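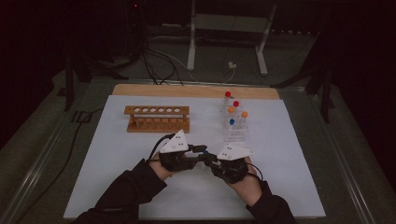 Wood has no business on a wet bench, one reader of our May draft wrote to me, and acrylic scratches if you so much as look at it, so why not just buy wire? Fair question! I went back and forth on it for weeks, and I still think both racks earn their place in the Pimon study, though for different reasons.

### 4.2 Choosing between the two racks

Figure 4 has the wooden rack and the clear one together on the white surface. What I like about the wooden one is the drying pegs. You rinse a tube, turn it upside down over a peg and walk away (our teaching room at Nindby has very little shelf space, so a rack that doubles as a drainer is a gift). The row of holes up top is for tubes still in use. People new to the rack tended to go for the holes first and forget the pegs completely. 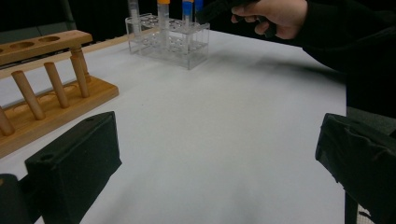 That habit shows up in the log. Of the 3,947 times a tube was put away, 1,167 ended on a peg, and most of those came after we had changed the wording on the cleanup sheet. I had expected more. Then again, the old sheet said "return tubes to rack," and I would have used the holes too.

The acrylic rack is a different animal. You can see the whole tube through it, which matters when you're checking how full one is, and the colored caps make it quick to find yours. We never gave the colors a fixed meaning. Groups made up their own codes, sometimes two codes in one session, and I'd fix that before running this again. 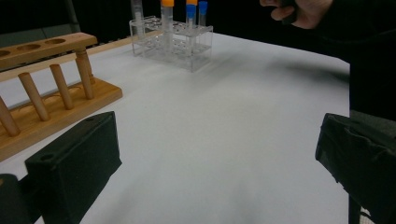
Capped tubes went into the clear rack far more often than the wooden one, even when the wooden one was closer. I don't have a great explanation. My hunch is that the lower tier makes people trust it more, but we didn't ask. The Koren follow-up will, with 300 put-aways per group and a short form at the end.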